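Theological Library Service Desk
Ticket 614 – Footnotes and Greek text missing from digitized theology lectures
Status: Resolved
Category: Digital collections / Text display
Collection: Quezada Lectures in Modern Theology
Reported by: Reading Room, Trodthorpe

Summary of the report

Readers at Trodthorpe report that the online edition of the Quezada Lectures shows the main text correctly but omits the notes to Lecture 4. Greek quotations in the same lecture appear as empty boxes. The lecture deals with the doctrine of revelation and depends heavily on its notes, where the lecturer sets out the objections to his own reading of Romans. A seminar is due to discuss it on Wednesday, and the reading room has asked for a working copy before then.

Initial checks

The Service Desk opened Lecture 4 in the Bovon reader on 2 workstations. The fault was present on both. Lectures 1 through 3 displayed their notes in full. The printed volume was consulted and the notes are present there, so the omission belongs to the digital edition alone.

The reader's cache was cleared and the lecture reloaded. There was no change to the notes. The Greek text appeared after the polytonic font was enabled under Display Settings. Please note that this setting is not carried over between sessions for guest accounts.
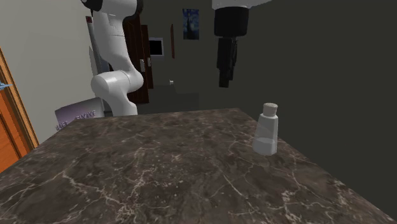
Trodthorpe Reading Room: Thank you. We can confirm that the Greek is now legible, including the breathings and accents. The notes are still absent. Two members of the seminar have also observed that the note numbers in the body of the lecture skip from 4 to 6, which suggests to us that the problem is older than the reader software. Could the source file be examined? We would prefer not to circulate scans if a corrected text can be supplied.

Service Desk response

The source file was requested from the Ustthorpe repository, where the transcriptions are held. It contains the complete set of notes. They had been entered under the heading for the appendix on natural theology, and the reader therefore did not attach them to Lecture 4.

The missing number is a separate matter. In the printed volume, note 5 is marked with an asterisk, as it was added by the lecturer in proof in reply to a reviewer. The transcriber kept the asterisk, and the reader does not recognize it as a note mark. The asterisk has been retained in the displayed text and a link added, so that citations to the print edition remain valid.
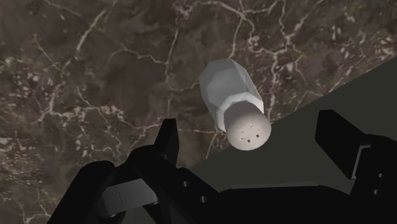 White object above a brown marble surface

Action taken

The notes were moved to the correct heading and the file was checked line by line against the printed volume. One scripture reference was found to be wrong in the transcription and was corrected to agree with print. No change was made to the lecturer's wording, including his older spellings of proper names.

The revised file was loaded to the Bovon reader. Copies saved to a personal shelf may take up to 6 hours to update – readers who need the lecture sooner should remove the saved copy and open it again from the catalog.

Confirmation

Trodthorpe has reported that all notes to Lecture 4 now open from the text and that the asterisked note appears in its proper place. The reading room has also asked whether the font setting can be made permanent for guest accounts. That request has been entered as a separate ticket, and replies on the subject should be sent there.

Ticket closed by the Service Desk. It may be reopened by replying to the closing notice.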